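Bench notebook, small parts corner
18/07/2020

Finally got to the small parts storage, which I have been promising to do ever since May, when Yogesh Tomar and I spent most of an afternoon looking for one bag of M3 standoffs and found it in with the cable ties. I am writing this down at more length than it deserves, mostly so that whoever opens a drawer next month understands why things have moved, and a bit so that I remember myself.

The starting point was the old Bostura tins. I love those tins, I really do, but you can't see into them and the labels have been written over so many times that they say three things at once. Everything in them got tipped out onto trays and weighed before I sorted it. The screws and washers came to 1,338 grams with the trays taken off, and the odds and ends (springs, clips, spacers, a sad little heap of fuses) came to 704. I had guessed far more, going by how heavy the tins feel when you lift them down. 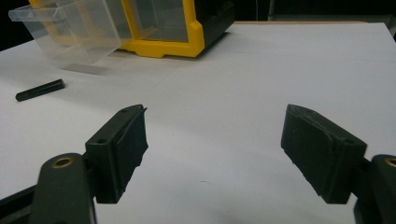

Clear drawers were the thing I wanted most out of this whole business, and I'm very happy with them so far. I went back and forth between the Nuso and the Myung catalogs for a good week before Yogesh told me, kindly, to just pick one. The yellow and black organizer sits at the back of the white table for now, and with a bin out in front of it you get a fair idea of how much a single drawer will hold. I would like to try it there for a couple of weeks before we decide on the shelf. The shelf is a bit high for anyone reaching into the lower drawers, and I don't want people lifting a full bin down over their heads.

Sorting order, then. I had planned to go by thread size all the way through, the way the Fosent kit is done. After thinking about it over coffee I changed my mind – most of us go looking for a kind of thing first and a size second. So screws go together, nuts and washers go together, and sizes run left to right within each row, smallest on the left. Springs get the bottom row. Please don't put springs anywhere else, however tempting it looks. 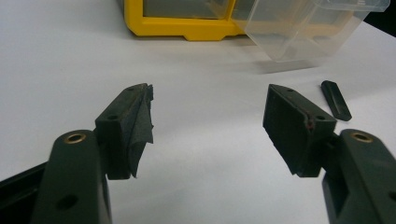 Labels are the part I haven't settled. Paper under tape turned yellow and curled on the tins, and the printed strips peel when they've been handled with oily fingers. Yogesh thinks we should put the label on the inside of the clear front and let the plastic protect it, and I think he's right, though it does mean cutting each one to fit. I'll do one row that way and see how it wears.

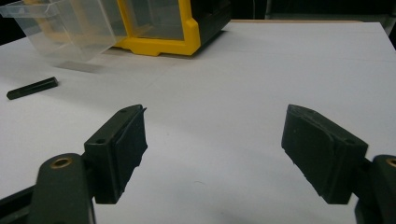
Clear bin at the back left, small black block lying on the table.

Still to do: wipe out the tins and find them another home (paint rags, maybe?), cut the first row of labels, and order dividers. The tray liner I'd like is 900 mm long and we only need a short piece, so if anyone else has a drawer to line, tell me before I order and we'll share it. The fuses need testing before they go anywhere. I've left them in a jam jar by the meter with a note on it.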